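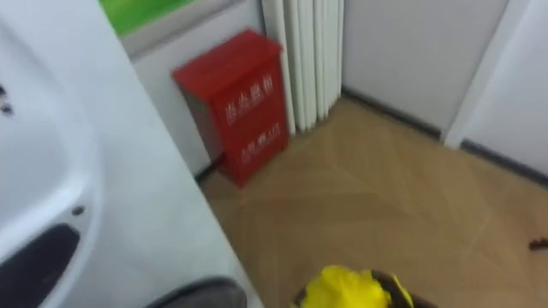
Garklow Robotics - Household Manipulation Team

Test operator, end effectors and cameras (two openings)

Posted in January - by the Household Manipulation Team
4 min read

We are hiring two test operators for our comparison program. The program looks at which hands and grippers do the best job on ordinary laundry tasks when they are mounted on the same class of arm and run through the same controller. The job is on site at our Vastton lab. It is a paid position at 40 hours a week for 10 months, with a possible extension.

What we are comparing

We run two kinds of end effector. The first is a simple gripper that picks up cloth and carries it. The second is a five-fingered hand, which is slower to set up but can be used on doors, rims and handles. Each one is tested on a fixed list of 56 tasks. Most of the list deals with a stacked washer and dryer: reach the door, open it, take an item out, put it in a basket, close the door.

The upper door gets the most attention. It is a large round door with a rim that the fingers have to find before they can pull, and small errors in wrist angle matter a lot there. We have logged over 892 attempts at it so far and want many more before we settle on a hand.

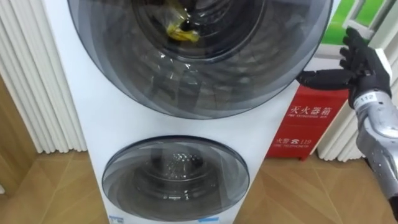

Multi-fingered hand at the rim of the upper door.

The controllers are called Filip and Milus. Filip is our older position controller. Milus adds force feedback and is still changing from week to week, so operators should expect to repeat test blocks after an update. You will not be asked to write controller code, but you will be asked to say clearly which version you were running and what went wrong.

Camera work is the other half of the job. Every attempt is recorded from a head camera and from a fixed camera next to the work area. The tinted glass on the doors gives us trouble with reflections, and bright items inside the drum are easier to pick out than dark ones. Part of your time will go to repeating the same view under different lighting and exposure settings.

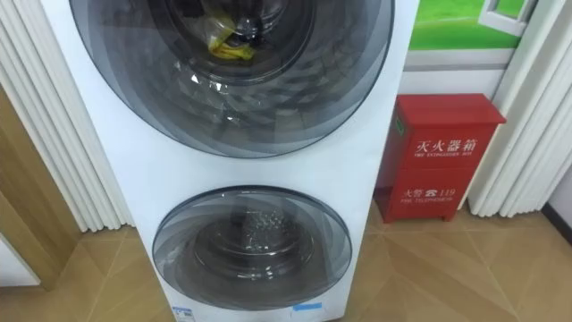

Head camera view of both doors, yellow bag in the upper drum.

What you will do

- Set up the room before each block and put the items back in their starting positions
- Change hands and grippers, then run the short calibration routine
- Start, watch and stop each attempt, with the stop button in reach at all times
- Keep the tether and cables clear of the robot's feet
- Check that both recordings are complete before moving to the next attempt
- Write a short note on every failed attempt - one or two plain sentences is enough
- Wipe down and inspect the hands at the end of the shift

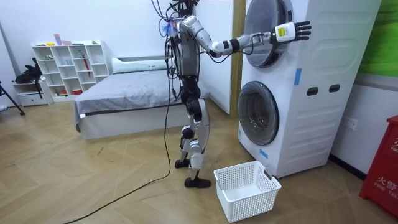 What we are looking for

You should have a year or more of hands-on work in a lab, workshop, repair shop or test department. A degree is not required. You need to be comfortable with hex keys, connectors and a Linux command line, and able to follow a written procedure the same way many times in a row. Experience with robot arms, motion capture or camera calibration is useful but we can teach it.

The work involves standing for much of the day and lifting equipment with a second person. Operators always work in pairs when the full robot is powered.

Hours and pay

Shifts start at 8:30 a.m. or at noon, and we try to keep each person on the same shift for a month at a time. Pay is hourly and depends on experience. The range is given in the first phone call. Health coverage starts on your first day. We can't offer remote work for this position.

How to apply

Send a resume and a short letter to the Vastton lab office with "Test operator" in the subject line. In the letter, describe one piece of equipment you have tested or repaired and a fault that took you a while to find. We don't need references at this stage.

Applicants we want to meet will be invited to a half-day visit. You will change a gripper, run a few attempts with Filip and write up the results. The visit is paid at the normal hourly rate. Applications close at the end of January, at 5 p.m.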